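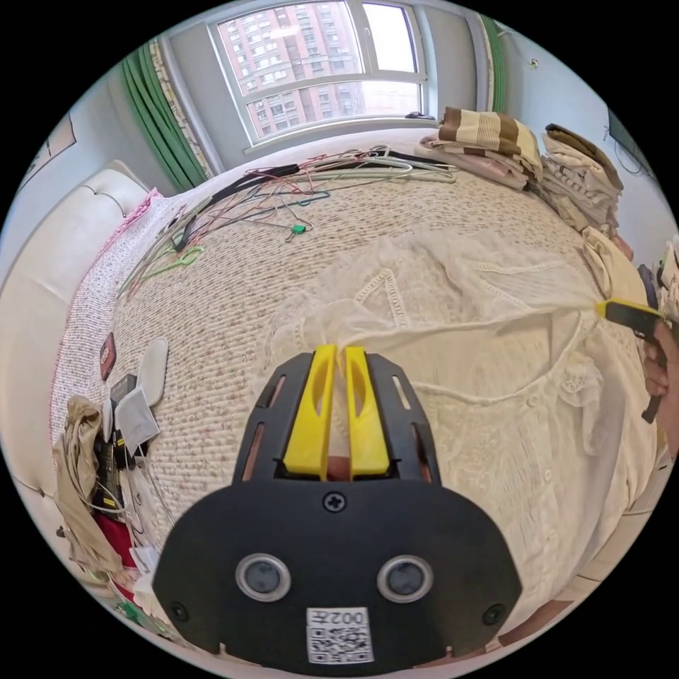
Drudmont hand grippers, the pair kit: worth the money for cloth work?

Home > Hardware > Grippers and handheld collection

v_naidu
24 Jul 2024

Hello all. We have the Drudmont pair kit on trial and I must write a recommendation before the trial ends, so I would like to hear from other people who used it for clothes. We do mostly garments on a bed: lift by two corners, spread, smooth, put on hanger. The thin cream blouse with the lace is our hard item. One tip takes the lace at one side, the other takes the far corner, and then you pull until the cloth is tight between them.

My notes until now:

The yellow fingers hold sheer fabric better than I expected. I had a fear for the lace and I have no damage to report.
The body is wide. When you work low over the bed you do not see well what is directly under it.
The charger feels cheap.
Price for the pair with case is 1111, without tax. Spare fingers are extra.

Is it reasonable, or should I look at the Ustow?

Venkatesh Naidu

kettle_and_cam
Reply 1

We have the Ustow. Please don't. It is lighter, yes, but the fingers are hard and smooth and thin cotton slides out of them. For boxes and cups it is fine. For a blouse you will pinch the same corner three times and then your recording is garbage.

1111 for two is not cheap but it is not crazy.

J.Hegde
Reply 2

I disagree a little with kettle_and_cam. We did 50 sessions with the Ustow in March, all laundry, and sliding was a problem only until we changed the finger pads. The pads are not expensive. What I liked is that my wrist did not hurt in the evening. With the Drudmont it did, and I have small hands, so maybe for others it is different.

Venkatesh, one question. When you pinch the lace, are your own fingertips close to the gap between the yellow parts? With mine they always came forward, and this was my biggest complaint.

Jayanthi Hegde

v_naidu
Reply 3

Jayanthi, yes, a small part of a fingertip shows low between the yellow pieces. I tried to hold lower but then I lose the force. I will ask the seller if there is a shorter grip.

About the wrist: I am tired after 9 garments in a row, then I take a pause. I did not count this as a fault of the product, but maybe I should.

erach_lab_2
Reply 4

Has anybody checked the service side? We are at Erach and bought through Krishnan. The grippers were good, the support was slow. One gripper stopped closing fully and we waited 3 weeks for an answer. In the end it was a screw which we could have tightened ourselves.

Also write down which unit is left and which is right before you start. Ours have a sticker with a number and 左 for left, and it is upside down when you hold the thing pointing away from you. We mixed them for a whole morning.

v_naidu
Reply 5

The same sticker is on mine, 002左, over a QR code. Thank you for the warning, I will put colored tape on the handles.

kettle_and_cam
Reply 6

Tape on the handle gets sticky after a week. Use paint.

And J.Hegde, if you must buy new pads for a tool to do its job, then the tool does not do its job. I would add the pads to the price before comparing.

J.Hegde
Reply 7

I did add them. It was still less than the Drudmont. But I accept that for lace and ruffles I have no data, our items were towels and T-shirts. If Venkatesh has many blouses, then I would also choose the yellow fingers.

Please post what the seller says about the shorter grip, I would like to try it again if this is possible.

v_naidu
Reply 8

I wrote to them today. I will post the answer in this thread.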